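Swapping the finger pads on a hand-held gripper (and getting it to close straight again)

I've put this off for months, partly because I kept thinking the pads had a bit more life in them and partly because the first time I did it I made such a mess of the alignment that I didn't want to write it down. I've now done it enough times that I can manage it at the kitchen table before my tea goes cold, so here goes.

My gripper is one I built from the Dorkham plans, with a few changes. It's the usual sort of thing: a handle, a trigger, a pair of linkage jaws and a camera on top looking down over the fingers. If yours came as a kit from Satico the order of work is the same but your screws will be a size up, so check before you start rounding off heads. I've done it. It's miserable.

What you'll need

A new pair of pads (always a pair, I'll come back to that)
A 2 mm hex key, a decent one
A pin punch, or a nail with the point filed flat
A scrap of softwood with a hole drilled through it
Isopropyl alcohol and a rag
Light machine oil
A strip of thin card, cereal box is perfect
A saucer with a lip, for the small bits

When to do it

I keep a tally of closes in the notebook that lives with the gripper, and the last set had done 1,078 when I gave up on them. I wouldn't treat that as a target. Cloth wears pads far faster than mugs and boxes do, and I do a lot of cloth. Go by feel. Run your thumbnail across the face of the pad. If it catches on the texture all the way up, leave it alone. If it slides over a smooth patch near the tip, that's where your grip has gone, and thin fabric will start creeping out when you lift.

Taking the old pads off

Open the jaws fully and put an elastic band round the trigger so they stay open. You really don't want it snapping shut with your finger in there, even though the spring doesn't look like much!

Lay the gripper on its back with something soft under the camera. I use a folded tea towel. Undo the hex screw behind the left pad first and put it in the saucer straight away. Then the right. Mine have a dab of threadlock on them, and if yours won't shift, warm the screw head with a soldering iron for a few seconds and try again. Don't lean on the key.

The pad should pull forwards off its mount. If it's stuck, rock it side to side, gently, and never lever against the linkage bar. The bars are tougher than they look end to end but they don't like being twisted at all.

Checking the pins

While the pads are off, hold each jaw by its end and wiggle it. You want it to swing freely and have no sideways slop. A tiny bit of play is fine. If it clicks, one of the pins has worn its hole or the pin itself has gone thin in the middle.

To change a pin, rest the joint over the hole in your bit of softwood and tap it through with the punch. Small taps. Wipe the hole out with alcohol, put one drop of oil on the new pin and push it in by hand as far as it will go before you tap it home. Hemant Pathak, who drew up the Dorkham linkage in the first place, told me to leave them dry, and I did for a year, and they squeaked for a year. One drop. Wipe off whatever comes out, or it'll end up on the pads and then on your washing.

Fitting the new pads

Clean the mounts, let them dry, slide the pads on and put the screws in loosely. They should hold the pad on but still let it shift a little if you push it.

I've tried pads from Lovent and from Oyelaran and I get on better with the Oyelaran ones for fabric, as they're a touch softer. The Lovent pads last longer. Whichever you go for, don't mix them, and don't pair a new pad with an old one. The softer side gives first and the cloth rolls towards it every single time.

Now the card. Put the strip between the pads, close the jaws on it slowly and let the pads settle themselves flat against it. Keep the trigger held - this is the bit where I could do with a third hand - and nip up the screws a quarter turn at a time, swapping from side to side. Let go, take the card out, and close the jaws again. The tips should meet first, just barely, and then the faces. If the heels touch first you'll never pick a thin hem off a flat surface.

Trying it out

I always test on a bed. Tables are too easy, as you can push down on a table and cheat, whereas a mattress gives under you and the cloth sinks away from the fingers.

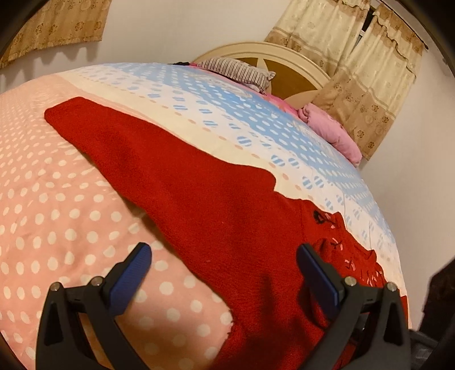
Start with something knitted, because it's thick enough to forgive you. Come down with the jaws open, one pad either side of an edge, close slowly and lift a hand's width. Hold it there for a slow count of five, put it down and do it again somewhere else. I do 14 of these with each new pair, some on edges and some by pinching up a fold in the middle. If it slips more than once or twice I go back to the card.

Watch that you're only getting the thing you're after. If the sheet comes up too, you're pressing too hard before you close, so ease off and let the tips do the work.

After that, try a thin T-shirt, which is much meaner. If it creeps towards one side as you lift, loosen the pad on that side and set both again.

Last job is the camera. Close the jaws and check that the tips still meet in the middle of the view. New pads are often a hair longer than worn ones, so mine usually needs a small nudge on the bracket. Then I zero the tally in the notebook, write down which make of pad went on, and take the elastic band off the handle, where I've usually left it.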